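Minutes, Cell 3 upkeep meeting, October 11, 2021
Numorville shop, upstairs table

Present: Keegan Tapsell (chair), Uthai Sangkhawat, Boonsong Sombatkul, Chih-ming Fu (minutes)
Apologies: Thongchai Chareonsuk, who sent a spreadsheet in his place

1. Last minutes
Approved. Keegan asked that "the gripper incident" be called something else. No suggestions.

2. Gripper centering
Uthai has the simulated cell running with the new finger offsets from Wukov. He wants the block midway between the pads before the close command goes out. There is still more room on the left than on the right. Boonsong said he could live with it. Uthai said he could not.
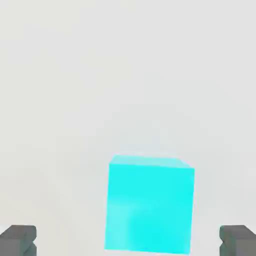
Cyan block between the open fingers, simulated wrist view.

Action: Uthai to shift the offset and rerun all 400 picks.

3. Crowded layouts
Chih-ming reported that a block by itself is easy, and that customers rarely send us a block by itself. The approach path needs checking with neighbors close by — Siddiqui's planner will happily route a finger through one if the clearance is set too low.

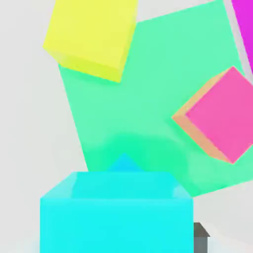

Keegan wants 95 percent clean picks before anyone touches the real arm. Boonsong asked who chose 95. Keegan did.
Action: Chih-ming to raise the clearance and report back.

4. Pad replacement
Flosau quotes 7 weeks for pads. Thongchai's spreadsheet says order in January. The rest of us say order now. Carried, with the spreadsheet abstaining.

5. Any other business
Whoever has the short hex key, please return it to the drawer.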